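Category: Club News › Minutes

Posted in July by Dario Mancuso, minutes secretary

We use cookies to remember your preferences. Accept / Manage

Verstead Robotics Circle — minutes of the Monday meeting

Dario opened at 7:10 pm and thanked everyone for coming out on such a miserable night, and Leone for the slow cooker of soup, which went down very well indeed.

1. Teaching by remote control. The Nesunari arm now has 456 recorded demonstrations of the processor task, all driven by hand from the remote controller. There was a long and friendly chat about pace. Newer drivers tend to hurry the last bit of the approach, and the arm learns the hurry along with everything else — so we agreed that each driver will do 10 practice runs before recording.
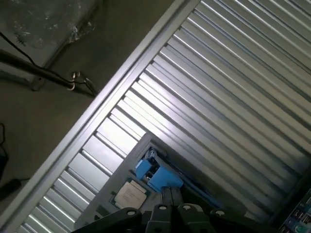 Item 1: gripper at the blue mechanism, processor to its left in the grey tray.

2. Wrist view. Several members felt that glare off the ridged metal makes it harder to judge depth when driving from the wrist camera alone. Leone offered to try a softer lamp and report back, and was warmly thanked.

3. Guiding by hand. Moving the arm directly still suits the bigger reaches, and people find it a lovely way to start. Dredstead branch has offered us an evening on their arm. Accepted with pleasure.

4. Money. Balance is $1,317. Agreed to spend up to $30 on spare gripper screws.

Action: Dario to redo the drivers' roster and write to Dredstead.

Meeting closed 9:05 pm.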